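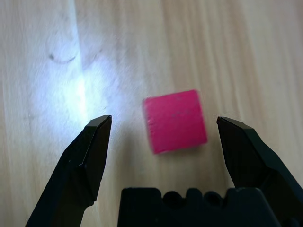

Week 6: Who Gets to Say Sorry?

Home | Syllabus | Readings | Office Hours
Search this course...

Last week we left the village of Buvach with a ceasefire, a broken bridge and two families who would not stand in the same bakery line. The agreement ran to 37 pages. The bakery appears in none of them.

Terms for Friday:
– Negative peace: the shooting has stopped.
– Positive peace: people have reasons to keep it stopped.
– Spoiler: someone who does better out of the war than the peace. Often has a nice car.

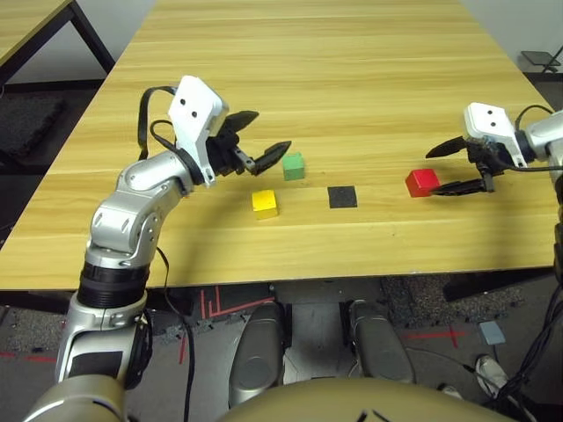
The Brabec Hearings

A local truth panel, chaired by Alžběta Doležal, took 158 statements in one winter. It had no power to punish and a very small heating budget. Doležal's rule was that a witness could talk for as long as they liked and officials got five minutes. The officials complained in writing, at length.

Zdeňka Sokol's critique (in your reader) is that the hearings collected apologies from people who had done little and silence from those who had done a lot. She would have put land claims first. Read her footnotes – the fight with Doležal mostly happens down there.

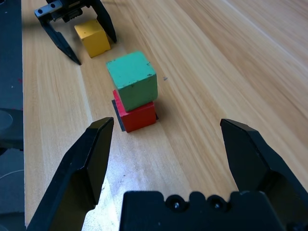 Reading time: 6 min

For discussion, have a view on these:
1. Can a panel forgive on behalf of the dead?
2. Should testimony be traded for amnesty? Whose permission would you ask?
3. Who repairs the bridge, and who gets to cut the ribbon?

Response papers are due before class, one page. "War is bad" is accepted as a premise and earns no points.

2 comments | Share 5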